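Quiénes somos – Goneo, tratamiento de textil profesional

Utilizamos cookies propias y de terceros para analizar el uso de esta web. Puede aceptarlas, rechazarlas o configurar sus preferencias.

Compartido 63 veces

Goneo es una empresa de lavado, revisión y reposición de ropa de trabajo. Recogemos prendas usadas en talleres, cocinas industriales, almacenes y servicios de mantenimiento, las lavamos, las revisamos, las reparamos cuando procede y las devolvemos ordenadas por usuario y taquilla. La plantilla es de 100 personas, repartidas entre la planta de lavado, el taller de costura, expediciones, rutas y oficina técnica.

La dirección corresponde a Indira Thampi. Tiago Caldeira es responsable de planta y Shahab Vahidi dirige la oficina técnica, de la que depende la célula de automatización. Ravindran Shenoy coordina la formación interna y la prevención de riesgos. Ilango Suvarna es el encargado del taller de costura.

Actividad

El proceso se divide en siete etapas: recepción, clasificación, lavado, secado, revisión, plegado y expedición. Las etapas de lavado y secado están mecanizadas desde el inicio de la actividad. El transporte entre recepción y lavado se hace en sacos sobre raíl aéreo. La clasificación, la revisión y el plegado se han realizado siempre a mano, y son las que concentran la mayor parte de las horas de trabajo y también la mayor parte de las molestias de hombro y muñeca comunicadas al servicio de prevención.

La ropa plana (sábanas, manteles, toallas) admite maquinaria de plegado convencional. La ropa de trabajo no. Una chaqueta con cremallera puede llegar a la mesa del revés, con una manga metida hacia dentro, con el cierre a medio recorrido o enredada con otra prenda. La operaria la sacude, localiza el cuello o el bajo, la orienta y la extiende. En el plegado, esa preparación consume más tiempo que el doblado.

Automatización del plegado: proyecto Plilance

Plilance es el nombre interno del proyecto con el que estudiamos la preparación y el plegado de prendas confeccionadas mediante dos brazos robóticos. Se puso en marcha a propuesta de la oficina técnica y del taller de costura, con un alcance limitado: prendas superiores, secas, de una en una, sobre mesa fija.

El trabajo se ha organizado en tres fases.

Fase 1. Levantamiento del proceso manual. Ravindran Shenoy y dos operarias de plegado documentaron los movimientos que se hacen con cada tipo de prenda, con indicación de los puntos de agarre y de las incidencias habituales. El documento resultante recoge 15 tipos de prenda y se revisa cada año en octubre. Sirve de referencia para los brazos y también para la formación de personal nuevo, uso que no estaba previsto en el planteamiento inicial.

Fase 2. Célula de ensayo. Se montó en la antigua sala de etiquetado, junto a la oficina técnica y fuera del circuito de producción. En ella se trabaja con prendas dadas de baja. Las sesiones de ensayo se planifican los viernes por la mañana, cuando la carga de la línea es menor y puede asistir personal de plegado.

Fase 3. Puesto mixto. Un puesto de la línea Yau combina el trabajo de una persona con el de dos brazos. La persona recibe la prenda, la revisa y decide su destino. Los brazos se reservan para las prendas aceptadas que pertenecen a los tipos autorizados. El resto continúa por plegado manual.

Limitaciones conocidas

La tela se deforma al tomarla, y su forma sobre la mesa no se repite de una prenda a la siguiente. Los tejidos con membrana resbalan entre los dedos de la pinza. Las prendas oscuras ofrecen poco contraste entre pliegues, lo que dificulta distinguir una capa de otra. Las cremalleras metálicas añaden rigidez en una sola dirección y tienden a arrastrar el delantero.

Por estos motivos no publicamos datos de productividad del puesto mixto. El criterio de admisión de un nuevo tipo de prenda no es la velocidad: se exige que el resultado supere la misma inspección que se aplica al plegado manual, y que el operario del puesto pueda detener y rearmar el equipo sin ayuda de la oficina técnica.

Qué ha cambiado en los puestos de trabajo

La automatización no ha modificado el número de personas de la sección de plegado. Ha modificado el contenido de los puestos, y conviene detallarlo.

Revisión. Antes, la revisión de costuras y cierres se hacía durante el plegado. Ahora es una tarea diferenciada, con luz propia y mesa regulable en altura. Las prendas con defecto se separan antes y llegan al taller con una ficha que indica la zona. Ilango Suvarna solicitó este cambio por escrito en la primera reunión del proyecto; en el taller se perdía tiempo buscando desperfectos descritos solo como «roto».

Operador de célula. Es una categoría nueva. Comprende el arranque, la parada, la limpieza de pinzas, la retirada de prendas atascadas y el registro de incidencias. Se cubre por promoción interna. La formación consta de una parte de seguridad, una de manejo y un periodo acompañado en el puesto. No se requieren conocimientos de programación.

Rotación. Los turnos de plegado rotan entre mesa manual, revisión y célula. La rotación se acordó con la representación de los trabajadores y puede suspenderse por razones médicas. Quien prefiere no trabajar en la célula puede pedirlo y permanece en las otras dos posiciones con la misma retribución.

Costura. El taller no está automatizado y no existe proyecto para hacerlo. Ha aumentado el volumen de reparaciones menores, sobre todo cambio de cremalleras y refuerzo de bolsillos, a consecuencia de la revisión separada. Se ha incorporado una máquina de presillas y se ha ampliado el almacén de fornituras.

Mantenimiento. Los técnicos de mantenimiento han asumido el cuidado de los brazos, el cableado y los útiles. Las primeras revisiones se hicieron con apoyo externo de Stodden; las actuales se realizan con medios propios, salvo la sustitución de articulaciones.

También ha habido inconvenientes. El ruido en la zona de revisión resultó superior al previsto y obligó a mover un extractor. El primer formato de registro de incidencias tenía demasiados campos y se rellenaba mal; se redujo a una hoja. Varias personas señalaron que esperar a que el equipo terminara un movimiento cansaba más que hacerlo a mano, y se reordenó el puesto para que la revisión de la prenda siguiente pueda hacerse entretanto.
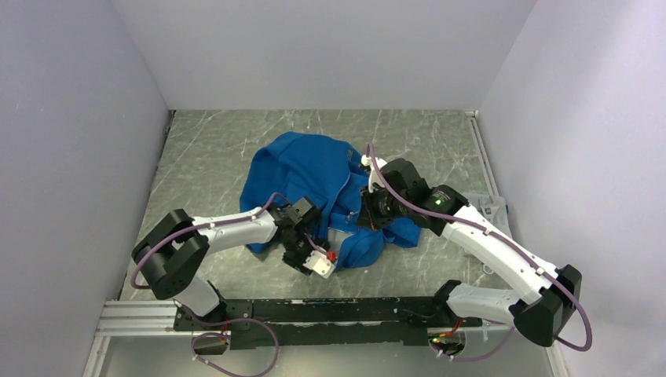
Proyecto Plilance: los dos brazos, con las pinzas sobre una prenda azul sin extender.

Seguridad y datos

Los ensayos se realizan con evaluación de riesgos previa. El acceso a la zona de movimiento con los brazos en marcha está prohibido, también para la oficina técnica. Cada cambio de pinza o de programa se anota en el libro de la célula con la firma de quien lo efectúa y de quien lo comprueba.

Los registros de funcionamiento corresponden al equipo y no se utilizan para medir el rendimiento individual. Esta condición figura en el acuerdo interno del proyecto, que puede consultarse en el tablón de planta y en el departamento de personal.

Trabajo con centros de formación

Recibimos alumnado en prácticas de mantenimiento electromecánico, confección y logística. Las prácticas en la célula incluyen montaje de útiles, ajuste de pinzas y redacción de procedimientos. Cada alumno pasa además una semana en la mesa de plegado manual. Shahab Vahidi considera esta semana obligatoria para cualquier persona que vaya a proponer cambios en el proceso, y se aplica igualmente a las nuevas incorporaciones de la oficina técnica.

Visitas y contacto

Las visitas de clientes y centros docentes se conciertan con la oficina técnica mediante el formulario de contacto. El recorrido comprende recepción, lavado, línea Yau y taller de costura. Es necesario calzado cerrado. No se admiten visitas a la célula durante los ensayos.

Para consultas sobre servicio, reposición de prendas o incidencias de reparto, los clientes deben dirigirse a su gestor de ruta e indicar el número de taquilla.

Contenidos relacionados

Ropa de trabajo: criterios de baja y reparación
Cómo preparar los sacos para la recogida
Taller de costura: cambio de cremalleras y refuerzos
Operador de célula: contenido de la formación interna
Prácticas en planta: condiciones y solicitud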